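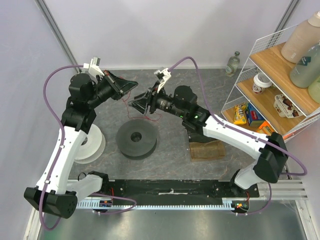
A reader in Grube wrote in to say that dish soap and warm water did nothing for the cloudy film on a stone counter, and that a second wash made it look worse. Soap film is the usual cause of that haze. More soap adds to it.

Wipe the counter with plain water first and dry it with a clean cotton towel. If the haze is still there, use a stone cleaner marked pH neutral. Spray it on, leave it for 3 minutes, wipe, then go over it again with plain water. Change the cloth when it starts to drag.

Keep vinegar and lemon juice off marble and limestone. Both will etch the polish, and the dull spot has to be rebuffed. Granite is tougher but the sealer on it may not be.

To test the sealer, put a spoonful of water on the stone and come back in 8 minutes. A dark patch means it is time to reseal. Counters near the sink usually need it first.

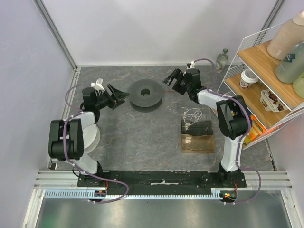 Oil stains

Mix baking soda and water to a thick paste. Spread it over the stain, cover with plastic wrap and tape down the edges. Leave it overnight, then lift it off with a plastic scraper and rinse. An old stain can take 4 rounds.

Crumbs along the wall

Use a dry paintbrush, then a vacuum with the narrow nozzle. Replace any caulk that has pulled away.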